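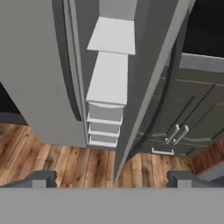
*Rendering: light gray curved panel with a dark gray trim strip.*

## Kitchen replacement at Beklow Court starts in June

Work on the kitchens at Beklow Court begins in June and will cover all 104 apartments. Hemovar has the contract for the cabinets, counters and plumbing. The electrical work will be done by building staff under Samran Siriwan.

The order is the same as for the window project. The Tullau Street side goes first, from the top floor down, followed by the courtyard side. Each apartment will get a letter under the door 12 days before its start date. If you will be away when your letter is due, leave a phone number or email address at the front office and Samran will contact you directly.

**What is being replaced**

Upper and lower cabinets, counters, sink, faucet, range hood and the outlets above the counter. Floors stay as they are unless there is damage under the old cabinets, in which case the damaged part will be patched. Stoves less than five years old will be put back. Older stoves will be replaced with the standard electric model.

Refrigerators belong to the tenants in most apartments and are not part of the project. The new space for the refrigerator is 2 inches narrower than the old one in the corner units. Measure yours before June. Jadwiga Pawlak in the front office has the drawings for every layout and can tell you in a few minutes if your refrigerator will fit. Three tenants have already asked about swapping the refrigerator and the pantry cabinet, and that is possible in the corner units only. It has to be requested before your letter arrives.

**Getting ready**

Empty all cabinets and drawers, including the one over the hood. Take down anything hanging on the kitchen walls. Two moving boxes per apartment can be picked up in the mail room, and more are for sale at the front office at cost. The crew will not move dishes or food.

Clear a path from the front door to the kitchen. Rugs in the hallway should be rolled up. The crew will lay down floor covering each morning and pick it up at the end of the day.

Pets need to be in a closed room or out of the apartment during working hours. This was a problem on the window job, when a cat from the sixth floor spent most of an afternoon in the stairwell.

**Water, power and cooking**

Expect almost a week without a working kitchen. Water to the kitchen will be off the whole time, but the bathroom is on a separate line and will stay on except for short periods on the first morning. Power to the kitchen goes off when the outlets are being changed. Refrigerators can be plugged in elsewhere in the apartment.

The Ratanaporn Room on the ground floor will be set up as a shared kitchen with two stoves, a sink and a microwave. It opens at 6 a.m. and closes at 10 p.m. Bring your own pots and take them back upstairs with you.

**Rent and choices**

Rent does not go up as a result of this work. Each household will get a $50 credit on the month following its kitchen, applied automatically.

There are two cabinet colors, white and light gray, and one counter. Return the color form to Jadwiga with your apartment number on it. Apartments with no form on file will get white. Door handles are the same for everyone.

Tenants who put in their own shelves or a dishwasher should speak with Samran before the crew arrives. Shelves can be saved if you take them down yourself. Dishwashers will be reconnected if they were installed with permission, and the old permission slips are on file at the office if you can't find yours.

The front office is open from 9 a.m. to 4 p.m. and closes for lunch at noon.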